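Drovura says its countertop plan can clear a kitchen for $460. Some buyers aren't convinced

2025-05-28

Drovura, the home storage company best known for its closet kits, has started selling what it calls an "open counter" package, a set of wooden racks and stands along with a home visit from a consultant who decides where everything goes. The price is $460 for a standard kitchen. The company says the package gives people back the space they need to cook.

That is a large promise for some dowels and a mug tree.

The idea behind the package is simple enough. Dishes and mugs come out of the cupboards and onto racks along the edges of the work surface. Food that would otherwise sit in a drawer or a bag goes into trays and baskets. The middle of the counter is left alone. According to Drovura's sales booklet, customers who follow the layout get dinner started 40 percent faster, a figure that appears on the cover and again on the back page.

The booklet does not say faster than what. Asked for the study behind the number, the company sent a two-page summary of a survey of 216 customers, all of whom had already paid for the package and all of whom were asked to estimate their own cooking time before and after. None of them were timed. A spokesperson said the survey "reflects the lived experience of our customers" and that a more detailed report was planned for November. She did not say who would be carrying it out.

It is also hard to see why clearing a counter would begin with putting more on it. A mug in a cupboard takes up no counter at all. A mug on a stand takes up the footprint of the stand, plus whatever room you need to get the mug off without knocking the one next to it. The same goes for a drying rack that stays out all day. Anyone with a long counter will hardly notice. Anyone in a one-bedroom apartment, with two feet of usable surface between the stove and the sink, certainly will.

Drovura's answer is that people don't use what they can't see. The booklet has a whole page about this, with the claim that cupboards "hide your kitchen from you." There may be something to it. Plenty of people own a salad spinner they have forgotten about. But a person who drinks coffee every morning is unlikely to lose track of where the mugs are.

The consultant's visit is the part of the package that costs real money. Bought separately from the Drovura site, the rack, mug stand and tray add up to well under half the price. The rest pays for a session in which the consultant empties the counter, asks how the household cooks, and puts back what is judged to be in daily use. Everything else goes in a box. The customer is told to leave the box shut for a month and then get rid of whatever is still in it.

This is old advice. It has been handed out free in magazine columns for decades, usually with a shoebox and a roll of tape. Drovura's version comes with a printed floor plan of your counter and a follow-up phone call.

Marta Sydorenko bought the package in the spring and agreed to talk about it. She likes the rack. She likes the mug stand less, as it leaves her mugs out next to the stove, where they pick up a film of grease if they hang for a few days without being used. Her consultant suggested moving the stand to the other side of the kitchen. That put it beside the toaster, and the toaster then had to go somewhere else.

"I have a nice clear spot in the middle now," she said. "I also have a toaster on top of the refrigerator."

She said she had opened the sealed box twice in the first week, once for the can opener and once for a colander. She has not thrown any of it out and does not plan to.

Rivals have taken note anyway. Jilley, which makes a cheaper line of racks, put out its own counter set last month without the home visit. Liao, a smaller firm that sells mostly through kitchen stores, has gone the other way and offers a wall rail with hooks, on the theory that the best thing to put on a counter is nothing. Its rail needs to be screwed into studs, which rules out a good share of renters, and the instructions run to eleven pages. Neither company has published any figures on cooking time, and that may be to their credit.

There are a few practical matters that the Drovura booklet passes over. The rack is bare wood with no tray beneath it, so water from wet plates ends up on the counter. The care card says to wipe the wood dry after each use, a job that falls to the same person who was supposed to be saving time. Replacement dowels are sold only in full sets. The mug stand has a square base that does well on a flat surface and badly on tile, where it can rock if a corner lands on a grout line. And the company's return policy covers the wooden pieces for 30 days but does not cover the visit at all, so a customer who sends everything back on day two still pays most of the bill.

None of this makes the layout a bad one. With plates and mugs around the outside and the center open, there is somewhere to put a cutting board down, and that is more than a lot of kitchens can say at six in the evening. The question is whether it takes a stranger with a clipboard to get there.

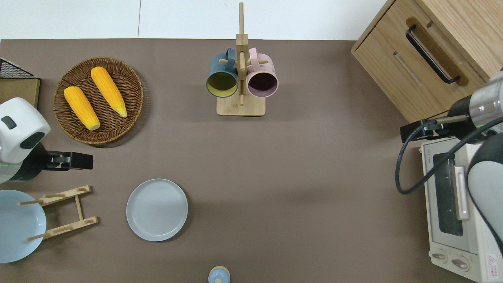

Mahmoud Fawzy said the trouble with any open layout is keeping it open. He set up his own counter without the consultant, using a secondhand mug stand and a drying rack he already had, and it stayed clear for nine days. Then the mail started landing in the middle, followed by a bag of onions and somebody's homework. In his view the price would make more sense if the consultant came back every week and moved the mail.

He has a point, and Drovura seems to have thought of it. The company is testing a membership that adds four return visits over a year and brings the total to $605. Signups opened in the Baltar area this spring. The company would not say how many people have joined, only that interest has been "very encouraging."

The membership terms are worth reading before signing. Visits can't be moved with less than a week's notice, they expire at the end of the year, and they cover the kitchen counter only. A consultant who finds the old counter clutter piled on the dining table is not obliged to do anything about it. There is no discount for a small kitchen, although a large one costs extra.

As for fruit and vegetables, the booklet recommends keeping them out in a woven tray where they can be seen, "so they are eaten first." That works for onions or a squash. Corn is another matter, as its sugars turn to starch faster at room temperature, and an ear left out on a warm counter will be duller by the next day than one kept in the refrigerator. The booklet's produce page makes no distinction between them. The spokesperson said it would be looked at for the next printing.

Shoppers who want to try the arrangement can do most of it for the cost of an evening. Take everything off the counter, wipe it down, and put back only what gets used daily, starting from the edges. If the dishes already have a home in a cupboard within reach of the sink, leave them there. Buy a rack if there is no dishwasher and nowhere for plates to dry. A tray is useful for food that keeps at room temperature, and any tray will do.

Drovura's package is available now through its website and in its own stores. Home visits are booked three to five weeks out, according to the company, and payment is taken in full at the time of booking.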